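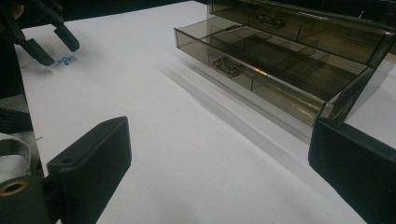
Facilities > Uston building > Walk-through checklists > Shared desks and storage

Shared desk and small storage check, second floor, Uston
Walked by: Amparo Rivas
Comments by: Amparo Rivas, with replies from Casimiro Gallardo where marked CG
Round: April

Marks used: OK, FIX, ASK. I have stopped using "monitor" as a mark. Things marked "monitor" last year were still being monitored this year.

1. Walkways between desk rows clear
FIX. Row by the windows has a coat stand in it again. I was told it's temporary. I was told that in the last round too.

2. Exit door at the stair end opens fully
OK. Opened it myself, all the way, twice. The form from Grutimbridge only asks if the door is "accessible," and I don't know what that is supposed to mean for a door.

3. Power strips not plugged into other power strips
FIX. Two found, both under the corner desks. One had a fan heater on it. Heater unplugged and taken to the front office.
CG: Owner has asked for it back.
No.

4. Cords off the floor or covered
OK, mostly. The rubber cover near the printer has a curled end. Taped for now, and I don't expect the tape to last.

5. Drawers closed when not in use
ASK. This covers file cabinets, desk pedestals and the small desktop units. The rule was written for file cabinets, where an open bottom drawer is a real trip hazard and two open top drawers can bring the whole thing over. Whether it should cover a little plastic box on a table is a fair question. My view is that the habit is worth more than the rule, but I wouldn't write anybody up for it.
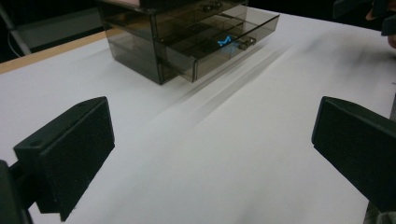
Item 5, desktop unit, tinted acrylic, one drawer partway out.

6. File cabinets fixed to the wall or to each other
FIX. Of 11 cabinets, 5 have no bracket I could find. The previous sheet says all fixed. I would like to know how that was checked, since you have to pull the end one out to see behind it and the dust back there had not been touched.
CG: Leandro Arroyo did the last round. He says he was given the figure by the supplier.
Then the supplier can come and show me the brackets.

7. Shelves not overloaded, heavy items low
FIX. Boxes of old Rirham catalogs on the top shelf, paper all the way through. Move to the bottom or throw out. Does anyone read them?

8. Desk edges and chair arms free of splits or sharp parts
OK. One chair with a cracked arm already tagged and turned to the wall. Please leave the tag on it.

9. Chair casters roll and lock
OK. Tried 16. The Sqalli chairs are advertised as "self-adjusting." I adjusted one and it stayed where I put it, so I suppose that counts.

10. Lighting over desks working
FIX. One tube flickers over the middle row. Reported by Inmaculada Cabello in the winter, and her sticky note is still on the switch plate.

11. Fire extinguisher in place, gauge in the green, tag current
OK on place and gauge. ASK on the tag. The initials don't match anyone on the contractor's list.
CG: Will call them.

12. First aid box stocked
FIX. Plenty of bandages, no gloves, eye wash past its date. The card inside the lid is signed as complete.

General comments
Patricio Sotomayor asked if this round could be scored so floors can be compared. I'd rather it wasn't. Last time we had scores, every floor got better in a month and the same cabinets were loose. If a score is needed, count the FIX lines that are closed by the next round and leave the OK lines out of it.

Items 3 and 6 to be done first. The rest by the end of the month. I'll walk it again at 8:30 one morning, before the desks fill up.

Related checklists
Kitchen and break area, Uston
Stairs and handrails, Uston
Loading door and carts
Cabinet bracket follow-up
Open items from the winter round

Questions about this sheet: facilities desk, Uston, ground floor | Copyright Uston Facilities | Back to top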